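Fruit Stand and Kitchen Walk-Through: Plulik Street Market Hall
Checked Wednesday, January 25, 2023, before opening
Stalls checked: 19
Marked OK on first pass: 14

Second winter of using this list, and I still love doing it! The hall smells wonderful at that hour and you get to see everybody's setup before the crowds come in. Comments go under each line, so please read them even if your stall got an OK.

1. Floors and aisles
Swept, no loose mats: OK
Drain covers flush: OK, except by the Ventura door
Comment: The Ventura door cover rocks when you step on its left side. Cone is out, repair slip is in the box. Great improvement on the long aisle, by the way. In October I could hardly get the cart through, and now there's room for two people to pass with crates.

2. Storage and containers
Food containers free of cracks: OK
Containers washed and air-dried overnight: OK
Lids stored with their containers: NEEDS WORK
Comment: Lids again. Three stalls had them stacked behind the sink.
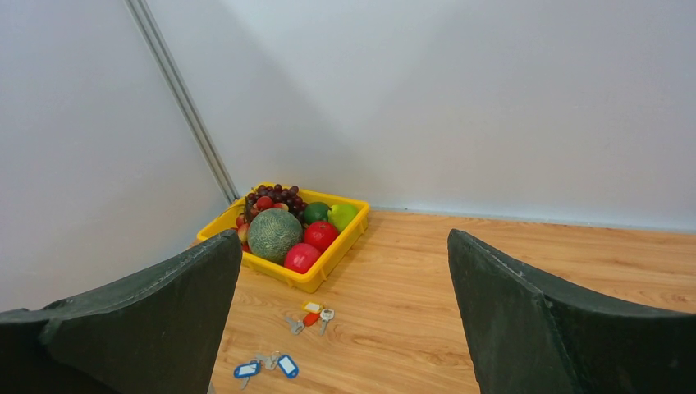

Anything that will hold food goes through the wash before it goes out on the stand, even if it looks spotless. Stall 13 has taped a little wash log inside the cupboard door and it's so easy to follow that I'd love to see it copied (ask them for the blank, they're happy to share).

3. Cold storage
Thermometer in every unit: OK
Door seals clean and closing fully: NEEDS WORK at one stall
Nothing blocking the fan: OK
Comment: The tall Zunderon fridge has a seal that folds under at the bottom corner. Warm water and a cloth got it most of the way back. Look again next week.

4. Fruit on display
Bruised or split fruit removed: OK
Cut fruit covered and chilled: OK
Whole melons rinsed and scrubbed before cutting: OK
Comment: Really nice work here. Grapes need picking over at midday as well as in the morning, especially the ones at the bottom of the pile. 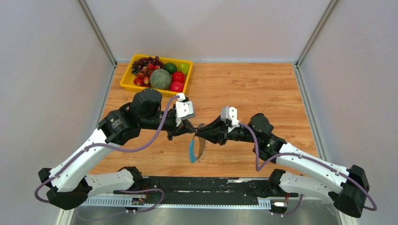
Knives and boards for melons stay separate from the ones used for anything else. Two stalls were sharing a board, and both had a spare under the counter, so that got fixed on the spot.

5. Hand washing
Soap and paper towels at both sinks: OK
Hot water within a minute: OK
Comment: Towels were down to the last pack. Reorder slip filled in, shelf code 121.

6. Berries
Checked for mold: OK
Kept dry until served: OK
Comment: Please don't rinse them ahead of time. They go soft so fast, and a dry strawberry keeps far better.
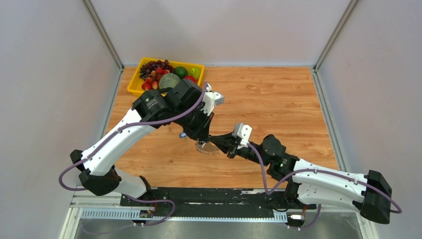
Yellow tray with grapes, strawberries and a netted melon.

7. Exits and extinguishers
Both exits clear: OK
Extinguisher tags current: OK
Comment: The Plesero side exit has a new sign and you can read it all the way from the coffee stall. Love it.

Still open: drain cover, fridge seal, lids. Initial the sheet by the office door when yours is done.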